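4.2 「歯」のつく道具の名前をめぐる語り

前節では身体部位の語が道具の名前に入りこむ例をひととおり見てきたが、ここでは「歯」にしぼって、もう少しゆっくりと考えてみたい。日本語では櫛にも鋸にも下駄にも歯があり、私たちはふだんそれを比喩だとも思わずに使っている。ところが、日本語を学んでいる人と話していると、この何でもない言葉づかいがふいに面白い顔を見せてくれることがある。

聞き取りにはベトナム語を母語とする学習者10名と、日本語母語話者10名に協力していただいた。会場はエストン(Estton)の公民館で、お茶を飲みながらの、ずいぶんのんびりした会であった。得られた発話のうち、「歯」に触れたものは186件である。書き起こしと対訳はOanh Ông氏が担当し、筆者が日本語の側から読み直した。二人の読みが分かれた箇所は、無理にそろえずに両方を残してある。

ベトナム語でも、歯を表すrăngは道具の名前によく顔を出す。鋸の歯はrăng cưa、櫛の歯はrăng lượcであり、歯車はbánh răngという。bánhには車輪の意味があるから、語の組み立ては日本語の「歯車」とたいへん近い。そのためか、「歯車」という語は初めて聞いてもすぐに見当がついたという声が多かった。一方で下駄の歯には首をかしげる人が目立ち、「噛まないのに歯なのですか」という、筆者にとっては忘れがたい質問もいただいた(発話番号3)。なるほど、櫛や鋸の場合は細かく並んでいることが歯らしさを支えているが、下駄の歯はせいぜい前後に二本で、並んでいるというより立っていると言いたくなる。

この質問をきっかけに、話は「何がどうなっていれば歯と呼べるのか」という方向へふくらんでいった。並び方を重く見る人、とがり方を重く見る人、相手と噛み合うかどうかを決め手とする人がいて、同じ母語の話者のあいだでも答えはきれいにはそろわない。歯車について言えば、とがり方を重く見る人ほど「歯というより山ではないか」と述べる傾向があった。平歯車の外観は図3に示す。

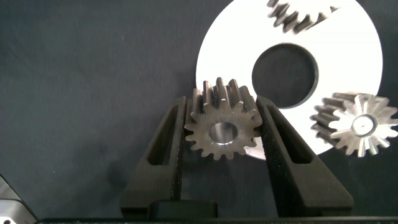
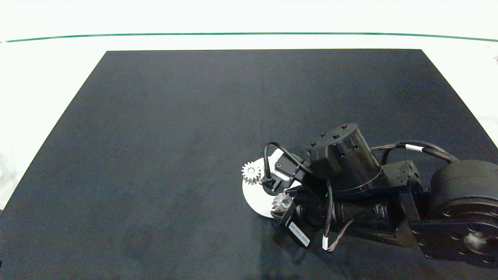
図3 一枚目は鋼製の小さな平歯車。二枚目は白い天板と黒いマット。

もっとも、山という言い方は日本語母語話者からも出ており、これを学習者に特有の見方と考えるのは早計であろう。ある母語話者の方は、子どものころ祖父が鋸の目立てをしながら「山をそろえる」と言っていたのを覚えていると、懐かしそうに話してくださった。地域や仕事によって、歯と山と目とがゆるやかに入れかわって使われてきた様子がうかがわれる。

また、「歯車が狂う」「組織の歯車になる」といった慣用的な言い回しについては、前者のほうが学習者に伝わりやすかった。後者は、褒め言葉として受けとった人もいる。なくてはならない部品なのだから大事にされているはずだ、という説明には筆者もOanh Ông氏も深くうなずかされたのだが、こうした評価の違いは語形の近さだけでは説明がつかない。次節では「目」のつく語を取りあげ、同じ問いを布と網の名前から考える。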